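How to Set Up a Small Meeting Room With One Table and a Few Office Chairs

By Wumpini Fiadzo
Updated 2025-01-21

Most small offices end up with a spare room that gets a table, whatever chairs are left over, and things leaning on the walls. It can work fine as a meeting room. You need an afternoon, a tape measure, painter's tape, a screwdriver, a set of hex keys and a damp cloth.

Before you start

Take everything out that you can carry. Roll the chairs into the hallway and stand the table on its end against a wall if the ceiling allows it. Vacuum the floor, including the strip along the baseboards where chair casters push the dust.

Measure the room and write the numbers on paper. Note which way the door swings and where the outlets are. If you share the building with other tenants, find out who keeps the master list of rooms. In ours it was Ekow Lamptey, and the drawing he had still showed a closet that was taken out in June.

Placing the table

Tape the outline of the table on the floor first. A white rectangular table with thin legs looks light, but it needs as much clearance as a heavy one. Leave 36 inches between the table edge and the wall on any side where people will sit. If someone has to walk behind a seated person, leave more.

In a narrow room, run the long side of the table parallel to the long wall. You can push one short end closer to the wall and give up the seat there. We did this in the Odoi room and got a clear path from the door.

Set the table down on the tape and press on each corner. If it rocks, turn the foot at the low corner a little at a time. Tables without adjustable feet can take a felt pad under the short leg. Check the bolts where the legs meet the top and snug them up by hand. Don't force them, as the inserts in a thin top strip easily. 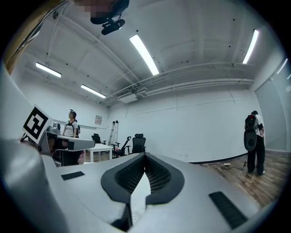
Choosing and adjusting the chairs

Black mesh-back office chairs are a good choice for a room like this. They don't have to match exactly. A tall backrest and a shorter one can sit at the same table as long as the seats are set to the same height.

Start with the armrests. Roll each chair up to the table and see whether the arms go under the top. If they hit the edge, lower the arms first and then the seat. If the arms are fixed and still hit, put that chair at the end of the table where it can stay pulled back.

Next, sit down and set the height so your feet are flat and your forearms rest level on the table. Lock the tilt for meetings. People can unlock it if they like.

Turn each chair over and pull the hair and thread out of the casters. A seam ripper is the best tool I have found for it. Wipe the mesh with the damp cloth, working from the top down, and let it dry before anyone sits in it.

The step ladder

Every office has a folding step ladder and no closet for it. Leaning it on the back wall behind the chairs is common, but a chair rolling backward will catch the feet. Move it to a corner on the hinge side of the door, or hang it.

To hang it, screw two utility hooks into studs, level with each other, and rest the top rail on them. Keep the bottom just off the floor. Use hooks rated for more than the ladder weighs. Kwadwo Ayaaba put ours up in 10 minutes once he had found the studs.

Signs and walls

A small framed sign should be centered on the table, with the middle of the frame 57 inches from the floor. Print the text larger than you think you need. Ours listed the booking extension, 2533, and had to be redone at twice the size before it could be read from a chair.

Wipe plain white walls at chair-back height every few weeks. Black mesh frames leave gray marks, and they come off easily while fresh. Older marks need a melamine sponge and a light hand.

Leave the floor tape down for a week. If the table has drifted by then, put pads under the legs and set it back on the lines before you peel the tape up.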